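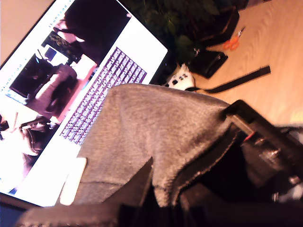
The Summer I Stopped Working at Home

My landlord in Clusdale put new pipes in over the summer, and for 59 days I had no kitchen and no quiet. So I took my laptop to the public library, where I hadn't set foot since high school, and I'm still going every Monday!

I'd forgotten how much goes on in there. Mornings belong to the newspaper readers (there's a pecking order for the window seats, and I learned it the hard way). By 3 the kids pile in, and Angeliki Rallis at the front desk somehow knows all of them by name. She also talked me into a library card, a seed packet and a mystery novel with 30 pages missing that she swore I'd love anyway. I did.

I got more done than I had all spring. Part of it was the chairs, which are too hard for napping, and part was having other people working nearby. Hazem Kabbaj, who was studying for his plumbing license two tables over, used to raise an eyebrow whenever I picked up my phone. He passed in September, and I brought donuts.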